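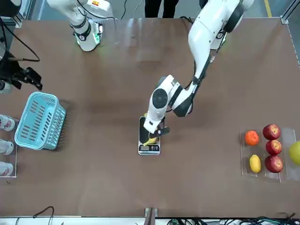

Weighing takes all the joy out of it, someone wrote after I gave the first version of this talk, and banana bread ought to be made by eye. I love that comment! I want to spend the first few minutes on it.

Ask the room: who bakes with cups? Hands up. Who owns a scale? Wait for it.

Then tell the Cikora story. We baked 34 loaves in the kitchen there in October, all from one recipe that said "3 medium bananas," and the crumb was all over the place – gummy ones, cakey ones, one glorious one that we couldn't repeat. Same oven, same pans. The fruit was the thing that kept changing.

(Slow down here, I always rush it.) 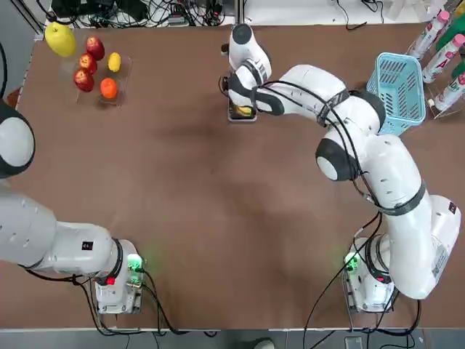 Part two: peel, stem, and what goes in the bowl

A recipe that says "one banana" hardly ever says if the peel counts. Weigh it whole, peel it, weigh it again, and write both numbers down. Our biggest batch took 2695 grams of whole fruit, and I'd have guessed far less.

Mention the Lollamico notebook pages. Pass them round if the group is small.
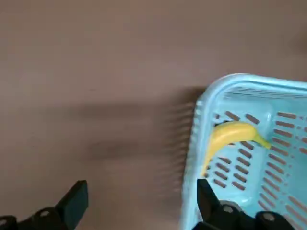
Light blue basket, tabletop.

Storage, quickly. Keep the bunch out on the counter if you want it ripe, and put it in the fridge once it's where you like it (the skin goes dark, the inside is fine). The Zullex bakers freeze theirs peeled, in bags marked with the weight, and I've copied them ever since.

Skip the freezer bit if we started late. 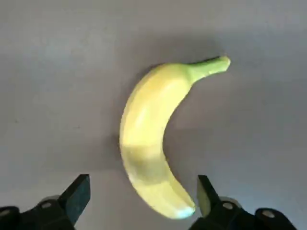
Pale yellow, green at the stem.

Ripeness is my favorite part! Starch turns to sugar as the fruit softens, so a spotty banana mashes wetter and sweeter. At Gil we cut the sugar a little for very ripe fruit and kept the flour the same. Read out both versions, then go to questions.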